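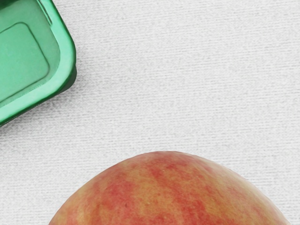
The engineer who looks after the picking software at Osta laughs when I bring up the apple business. "Oh, we were so proud of ourselves that December," she says, and pours us both more tea. Her team had run 2,212 simulated picks, fruit into tray, and in 352 of them the arm simply never let go. "It'd hover there, lovely as you like, still squeezing!"

The fault was a release signal that timed out and then didn't try again. What bothered her more (and still does, a bit) was that the safety stop hadn't noticed, as it only watched for movement. "A stuck arm looked perfectly well behaved to it." The repair took two days. The new stop watches grip force as well, and she's still testing it.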